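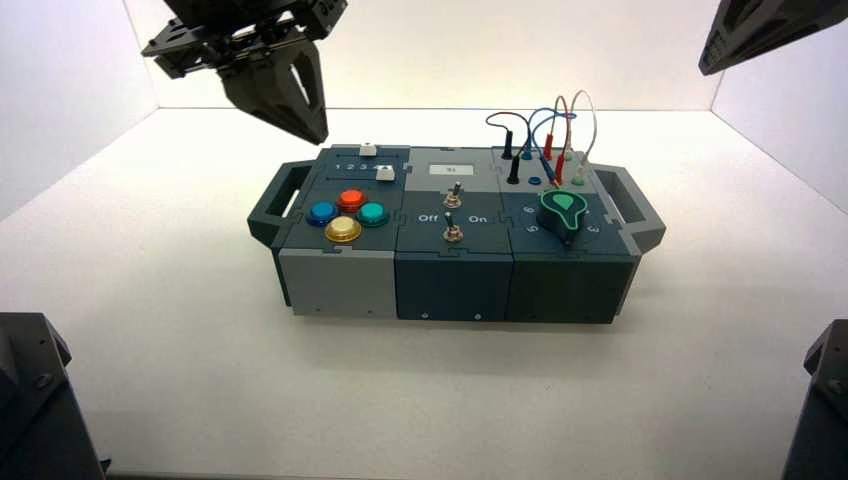
*Three-module practice board, with the push-button section at left.*

## Assembly Hall Gallery: Practice Boards

The Erkance Training Center maintains a collection of practice boards for use in its introductory courses on controls, fittings and panel work. The boards are held in the Assembly Hall and are available to enrolled participants, partner schools and visiting instructors. This page presents the board used in the first part of the course, with notes on its principal features and on the arrangements for borrowing.

The photograph at the head of the page may be reproduced in course materials, provided that the Center is credited.

### The board

The board is long and low, and is made up of three modules joined end to end. The seams between them are interlocking, in the manner of a jigsaw puzzle, and can be followed across the top and down the front. A grey handle projects from each short end.

Participants are asked to lift the board by both handles and to set it down on a level surface. It should not be carried by a single module.

### The button and slider module

The left module has a dark slate blue top and a light grey front. Four round push buttons are set into it in a diamond: red, blue, teal and gold-yellow. The gold-yellow button is the one closest to the front edge. Each has a domed, translucent cap in a darker collar.

Behind the buttons is a scale printed in white, numbered from 1 to 4, with two white slider knobs. Instructors generally begin with the buttons, pressed in a stated order, and move on to the sliders in the second hour.

The standard exercise consists of 40 presses, called by color. Results are entered on the Bitach record sheet, copies of which are kept at the hall desk. Participants who prefer to work from a printed sequence may request one in advance.

### The middle module

The middle module is faced in dark navy blue. Toward the back of its top is a small white rectangular label – participants should leave this clear of tape, stickers and pencil marks. Two small round screws are set near the lower edge of the front face and are not part of any exercise.

### Use and care

Boards are wiped with a dry cloth at the end of each session. Liquid cleaners are not permitted in the hall. Damaged caps or knobs should be reported to the desk on the same day, and no repair should be attempted by participants.

The hall is open to enrolled participants on weekday afternoons and on Saturday from 9 a.m. until noon. Groups from partner schools are received in the mornings by arrangement.

### Borrowing

Partner schools in the Mak and Fekitz districts may borrow a board for up to 3 weeks. A refundable deposit of $200 is payable on collection. Schools borrowing for the first time are also asked to send one instructor to a short handling session, offered in February and again in the fall.

Requests should state the course title, the number of participants and the preferred dates. Written confirmation is issued by the hall desk, and a copy should accompany the board whenever it leaves the Center.

*Erkance Training Center – Assembly Hall Collection*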